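Why do things have lids?
Kids' Corner, by Roxana Mosquera

Quick one this month, lots to fit in.

Open the fridge. Go on. Milk, jam, juice, mustard. Nearly all of it has a lid or a cap. Why?

Air, mostly. Air looks like nothing but it is full of tiny stuff. Dust. Water you can't see. And living things called microbes, way too small for your eyes. Mold is one kind, bacteria are another. They float in, land on your food and start eating. Rude.

A lid slows them down. It also stops smells getting in and out. Ever had butter that tasted of onion? No lid.

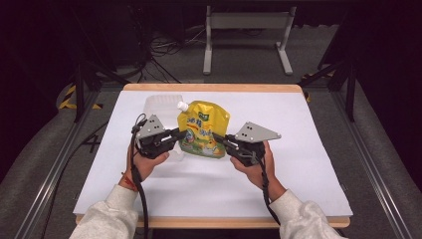
A pouch with a small white screw cap on its spout.

OK so screw caps. How do they work? Look inside one. See the ridge going round and round? That's called a thread. Same idea as a slide wrapped around a pole. The neck of the bottle has a matching one on the outside. Turn the cap and the two ridges slide along each other, and the cap gets pulled down tight. A little turning makes a LOT of squeezing. That is why a grown-up can close a jar so hard you can't open it.

Which way? Most caps close clockwise. Righty tighty, lefty loosey. Say it out loud, it helps.

Now the bumpy sides. Run your thumb around a bottle cap. Those little ridges are for grip. Your skin catches on them. Wet hands on a smooth cap just slip, because water gets in between and there isn't enough friction. Friction is the rubbing force that stops things sliding. Dry your hands and try agian.

Stuck jar? Hold the lid under warm water for a bit (ask a grown-up). Metal gets slightly bigger when it warms up, more than glass does. So the lid loosens. Pop!

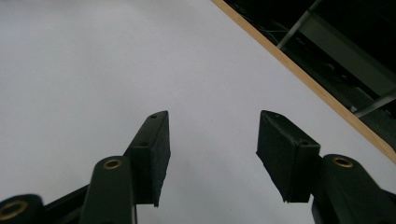 And about that pop. Jam is put in the jar hot. When it cools down the air and steam left at the top shrink and take up less room. Outside air pushes down on the lid and holds it shut. First time you open it, air rushes in and the middle of the lid jumps up. If a new jar doesnt pop, show a grown-up before you eat any.

Not every package has a screw cap. Some have a zipper you press together. Some have foil you peel. Yogurt has foil, and then you have to eat it all, which is fine by me. Cans have no lid to put back at all, so leftovers go in a box.

Corks are really old. They're tree bark! Cork is full of tiny pockets of air so it squashes into the bottle neck and then pushes back out. Good seal.

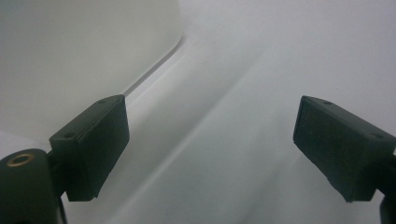 Try this at home. You need 2 slices of bread and one box with a tight lid.

Put one slice in the box, lid on. Leave the other out on a plate. Wait till the next day. Touch both with a clean finger. Which one went hard? Which one stayed soft? The water in the bread on the plate had somewhere to go. Don't eat them after, and wash your hands.

Nomvula Kruger, age 12, wrote in to ask if a lid keeps food good forever. Nope. Some microbes are already inside before you close it. The lid only slows things down, and the cold in the fridge slows them down more. So check the date.

Next month: why do bubbles pop? Send questions to the usual adress.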